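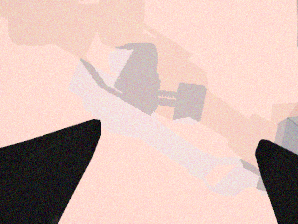 Against the Official State Everything

My state has an official dessert, an official fossil, an official soil, and, as of this session, very nearly an official sandwich. The sandwich died in the senate by two votes. I followed it closely, which tells you how my June has gone.

I grew up in Prultmont, a town with one stoplight and a strong opinion of itself, and in fourth grade we all had to learn the state symbols. The bird, the flower, the tree, the motto in Latin. Mrs. Mudaliar had us recite them standing up. I can still do it, and I have never once been asked to, including at the state capitol, where I assumed somebody would check.

Back then the list fit on an index card. You could know it. A kid with a halfway decent memory could walk around feeling she had the whole state in her pocket. The list my niece Josine brought home this spring ran to both sides of a sheet of paper, in small type, and included a state dance I have never seen a single resident perform. I asked her what it looked like. She said they only had to spell it.

I understand how this happens. A class of fourth graders writes to a legislator asking for a state amphibian. The legislator, who has spent the winter being yelled at over highway money, sees a room full of children who like him. Of course he files the bill. I would file the bill. I would wear the frog costume.

But a symbol is supposed to stand in for something, and there is only so much of us to stand in for. Our nickname used to come from an actual thing people did here for a living. Then the tourism office decided it sounded tired and paid a firm called Tralline for a slogan to go on the welcome signs. The slogan could be moved to any of the other forty-nine states without anyone having to repaint the background. It could also be used for yogurt.

My friend Henrique Pinheiro, who moved here from Rhode Island and has the convert's zeal, says I'm being a crank. His view is that the symbols are free, the kids learn how a bill becomes a law, and nobody is hurt by a state mineral. He has the mineral on his desk. He paid 80 dollars for it at the gift shop, so I'd quibble with "free," but I take the point.

Where I part ways with him is on what the kids learn. Josine's class sent 100 letters about the sandwich. The bill was heard, praised, amended to include a second sandwich favored in the southern counties, and then quietly dropped when the two sandwiches could not be reconciled. I suppose that is a civics lesson. She has asked me whether all laws are like that, and I changed the subject to the dance.

So I have a modest proposal for the next session. One in, one out. If you want a state cookie, stand up in the chamber and tell us which symbol you'd retire. Look the state shell in the eye (we are, I should mention, landlocked). Safta Ghiță, who runs the little county museum and has to repaint the display board every time the governor picks up a pen, has already offered to testify.

I would keep the bird. It's a plain brown thing that shows up in March and complains from the top of a fence post until fall, and I've never had any trouble recognizing us in it.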